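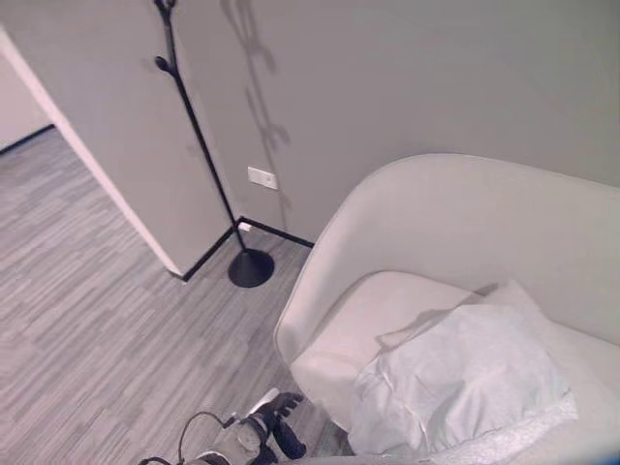

Open with the Woltatgate fit-out. Budget for storage: 830 dollars. Pause for sympathy. Then the coat rack, standing in the corner behind the pale gray armchair, while a crumpled bit of blue-gray fabric has settled on the seat. Let them look.

Next, the clutter survey at Satemdale – 170 replies, most in favor of tidiness.
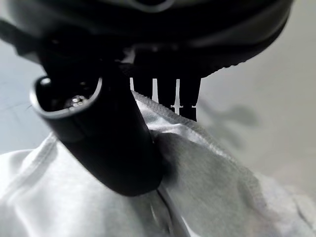 So where should a cloth go when you're done with it? On the nearest hook, if the hook is closer than the seat.

Slow down here, people write this part down.
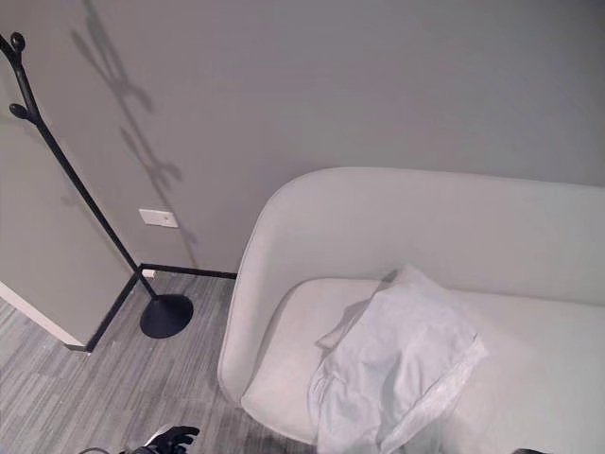

Distance is the Mellola rule: 2 steps, then people give up. Mention the curled hooks on the rack, and the cloth bunched on the cushion anyway. Wait for the guilty laugh.
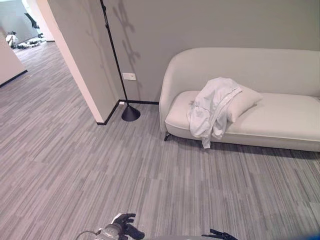 Which brings me to the cheap fixes. Move the hooks to the door, keep one basket by the seat, clear it at 5 p.m. Skip the Jõgi story if time is short. Then questions.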